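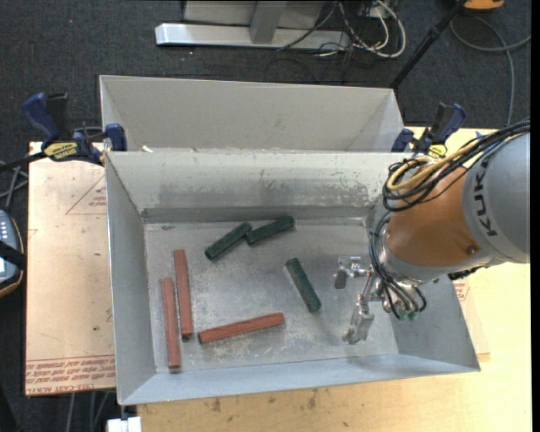 Search this site Type and press Enter

Reading time: 2 minutes

Filed under: Grant reports, Workshop and stores

Progress report for November – block sets and storage, Padov workshop

In this period we finished the cutting and painting of the practice blocks. We have now 51 blocks, in two kinds. The green ones are the shorter kind, the reddish-brown ones are longer and slimmer. Kurik asked us to keep both kinds in the same bin, and we do this from now on.

The blocks are kept in open metal bins on the wooden table. The bins were bought second-hand from Lerkositz. They have scratches and pale marks on the floor and dark smudges on the wall, but they are strong and we do not plan to replace them. We tried to polish one of them – the result was small and we stopped after one afternoon.

Spending until now is 1137 euros, from which 49 euros went for paint. The invoice from Yimyam for the second delivery of wood has not arrived. We have written to them on Wednesday and will forward it when we receive it.

Two points are still open. The labels for the bins are not printed, and we need your decision if the text should be in one language or in two. Also, 3 blocks from the first cutting came out too short and must be made again. The wood for them is already here, so there is no extra cost for the project.

Tags: blocks, storage bins, Padov, interim report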